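My Grandmother's Ratatouille Took Me 12 Tries

I grew up thinking ratatouille was something you threw together. My grandmother made it every summer in her kitchen in Lulbridge, usually while arguing on the phone with her sister, and I never once saw her measure a thing. So when I finally decided to make it myself, I gave it one evening. Ha!

The first batch was soup. The second was somehow both burned and raw, and my husband ate it very quietly. By the fourth I was calling my aunt in Wumgate on a Wednesday night, begging for secrets -- she told me to stop stirring so much and went back to her show.

What changed everything was cooking each vegetable on its own. Yes, it takes forever (plan on 62 minutes, I timed it), and yes, you'll use every bowl you own. But the eggplant gets to go soft and silky, the peppers keep a little bite, and you only bring them all together at the very end.

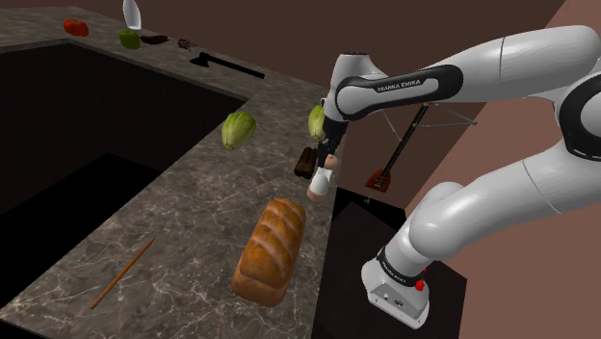

Red and green peppers and an eggplant on a marble countertop.

I also quit being shy with the olive oil. Eggplant drinks it up, so let it drink! I set my oven to 400 and roast the slices until the edges go brown, then pile them in a big dish with the garlic and a whole lot of basil.

Batch 12 was the one. I drove a jar of it over to my grandmother, who tasted it cold, straight off the spoon, standing at the sink. She said it needed salt. Then she had some more, and asked if I was leaving the jar.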